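## Ticket 3081: right arm stops on reach into bin

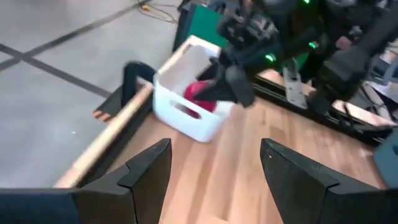 Station: Povura, two-arm table
Controller software: Hurnix
Opened: July 30, 2025
Severity: 2
Status: closed, one follow-up open

**Problem**

During bin picking the right arm goes into protective stop on the way down. The gripper halts short of its grasp height with a force limit error on the wrist joint. The left arm holds position and reports no error. Clearing the stop and resuming works, but the fault comes back within a few picks. It happens with the white bin and the red part, and also with the bin taken off the table.

**Tried first**

- Restarted Hurnix and homed both arms. No change.
- Lowered approach speed by 20 percent. The fault came later in the move but still came.
- Ran the same path with the left arm in a mirrored position. No fault in 3 runs.
- Swapped the right gripper for the spare. Same fault, so the gripper went back on.

**Log check**

The force reading on the right wrist drifts upward as the forearm rotates, even with nothing in the gripper. It drops back when the arm returns home. That looked like a cable load and did not look like contact with the bin wall.

**Cause**

The cable bundle on the right arm had been tied too short at the elbow after the Farkden bracket was replaced. At full reach the bundle pulled on the wrist and the controller read the pull as a collision.

**Fix**

Powered down and locked out the station. Cut the two ties nearest the elbow, gave the bundle more slack and retied it. Moved the arm by hand through its full range and checked for snags. Powered up, zeroed the wrist sensor, put the speed back to normal and ran 20 picks with no stop.

Force limit was left at its original value. Please do not raise it to get past this fault if it shows up again. Check the cables first.

**Follow-up**

Heinonen to add the slack measurement to the bracket replacement sheet. Recheck the ties at the November service.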